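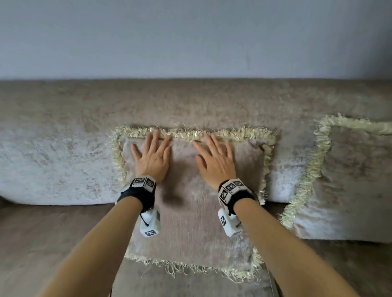 **Ticket:** Upstairs heating drops out overnight
**Site:** Girkummont, flat 2
**Opened by:** Zaid Ghanem
**Assigned to:** Majdi Srour
**Status:** Monitoring

**Reported fault**

Radiators in the lounge and back bedroom go cold after midnight. Hot water unaffected. The Sodach wall controller shows "Heat on" throughout, but the boiler doesn't fire. Turning the controller off and on restores heating until the next night.

**Friday, April 5, 2024 — first visit (MS)**

- Boiler pressure normal, no fault codes stored.
- Called for heat by hand at the boiler terminals. Fired at once, all radiators warm.
- Controller log shows the link to the receiver lost at 01:14 and not picked up again.
- Receiver set to retry every 900 seconds. Default is 300. Tenant has not changed it, so presumably left over from the last installer.
- Set back to 300. Controller batteries replaced.

**Reply from ZG, next morning**

Off again overnight. Same as before, lounge was the coldest room. Controller still said "Heat on". I did not touch it until 7.

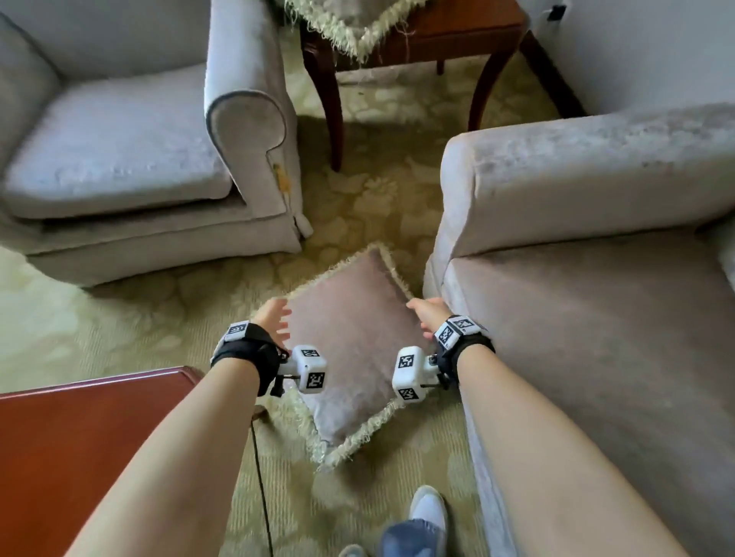 **Second visit (MS)**

Signal at the controller read 74 per cent with the airing cupboard door open and dropped sharply with it shut. The receiver is fixed behind the hot water cylinder, which blocks most of the path to the lounge. That explains a weak link but not the failure to reconnect.

Checked the receiver firmware against the Skustness bulletin. Installed version is older than the one that fixes pairing loss after a missed retry. Updated over the service port, then paired again from scratch. The first attempt timed out — the controller has to be in the same room for this step.

Moved the receiver to the outside of the cupboard, same cable, no new wiring. Signal now steady with the door shut.

**Tests**

1. Removed controller batteries for ten minutes, refitted. Link came back unaided.
2. Switched receiver off at the spur, then on. Link came back unaided.
3. Raised target temperature in the lounge. Boiler fired.

**Outstanding**

- ZG to leave the night schedule as it is and note any cold mornings, with times.
- Marín to confirm whether the other flats have the same receiver version.
- Old retry setting to be checked at the May service. Ticket stays open until then.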